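Notebook > Photography > Film and paper

A month with the Fellska, and other slow ways of making a picture

I have been meaning to write this since April, when the parcel from Gillcombe came and I cleared everything off the desk in the back bedroom to make room for it. Then the spare bulb went missing, and my sister came to stay in the back bedroom, and the whole lot had to go back in its boxes under the stairs. So you are getting it late, but you are getting it with rather more prints behind it than you would have done.

For anyone who has only joined lately (hello, and thank you for the kind messages about the pier pictures), Gillcombe is the little shop I buy most of my darkroom things from. They sell second-hand enlargers, a good range of paper, and chemicals in bottles small enough that you can use them up before they go off. The Fellska is an enlarger they had on their list for 85 pounds, with a lens, a negative carrier and one of those heavy baseboards that you have to carry up the stairs hugged to your chest like a sleeping toddler. I had been printing on a borrowed one for years and felt it was time to give it back.

First impressions, then. It is bigger than I expected! I had measured the desk and forgotten all about the ceiling, which slopes just there, so the head won't go up the last few inches without touching the plaster. For the size of print I make this hardly matters, and I have put a bit of felt on the top to save the paintwork. The focusing knob is stiff in one direction and lovely in the other. I have learned to go past the point I want and come back to it, the way you do with an old tap.

The lens is sharper in the corners than anything I have had before. I printed a negative of the allotment sheds that I must have printed a dozen times over the years, and there was a whole row of bean canes along the left-hand side that I had always taken for a sort of smudge. I went and got my reading glasses and sat with it for ages.

Now, paper. I had half a box of the ordinary glossy stuff to finish, and I used that for learning the machine, but what I really wanted to try was Rind. It is a warm-toned paper with a slightly rough surface, and people are quite divided about it. Some say it makes everything look like a postcard from a great-aunt. I like postcards from great-aunts, so I bought a box of 25 sheets and told myself I would be careful with them.

I was not very careful with them. The trouble with Rind is that it looks quite different when it dries. In the tray the blacks are deep and the highlights seem a touch too bright, and so you give it a little longer under the light, and the next morning you come down to something that looks as though it was taken in a coal cellar. I did this four times before I started writing things down. If you are trying it for the first time, my advice is to make your test strip, dry it properly with a hairdryer, have a cup of tea, and then decide. With my enlarger and my lamp I have settled on 20 seconds for most negatives, stopped well down, with a bit of extra time burned into the sky where there is any sky to speak of.

The other thing worth saying is that it curls. Goodness, it curls. I now put the dry prints between two sheets of blotting paper under the big atlas and the dictionary, and leave them there overnight - two nights if I can manage to stay away from them. They come out flat enough to mount, although the corners always have ideas of their own.

I had a lot of questions last time about scanning, so I shall try to answer them together. Yes, I do still scan. I scan every roll before I print any of it, partly so there is something to put on here and partly to save paper, as I can see on the screen which frames are worth the trouble. I use Flakstead for this, which is a simple little program that does the scanning and then lets you sort and label everything afterwards. My catalogue went past 530 pictures this spring and it still opens quickly on my old laptop, so I have no complaints. The labels are what I love best. You can type any old thing in, and I do, so I can search for "fog" or "bad hat" and get exactly what I was after.

It is happy with digital files as well, and I keep everything in together, film and phone and whatever else. I know some of you think that is dreadful. But I look at them all in the same way in the end, with a mug in one hand, and I find a colour picture turning up in the middle of a run of black and white ones quite cheering. 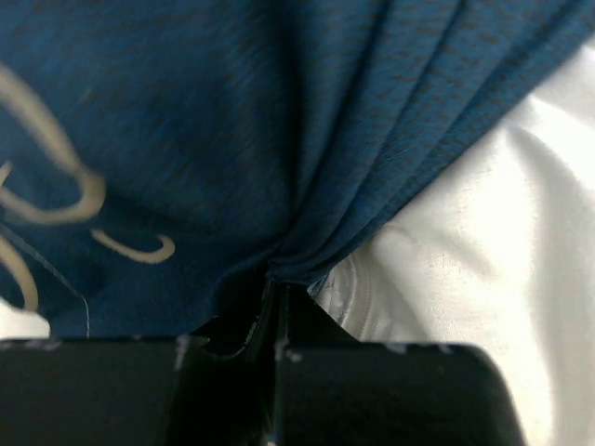

Blue flecked fabric with a curly cream design on it.

Going back to the darkroom, there are a couple of odds and ends I promised to mention. The safelight that came with the Fellska is a very dark red and I can hardly see my own hands by it, so I have gone back to my old amber one. I tested it first with a coin on a scrap of paper, left out for five minutes and then developed, and there was no ring where the coin had been. Do try this with yours if you have never done it. It takes no time at all, and I wish I had known about it during my first winter of printing, when everything came out faintly grey and I blamed the water.

I have also given up on tongs. I know, I know. I wear gloves now and rock the tray instead, and I haven't creased a print since.

Next on the list is a set of small prints from the canal walk, all on Rind, all the same size, which I would like to bind into a little book if I can find out how to sew one. I have the thread already and a rather fierce-looking needle. If any of you have made a book from fibre paper and know how to stop the pages springing open like a fan, please leave me a note underneath, and I shall try it out on the coal cellar ones first.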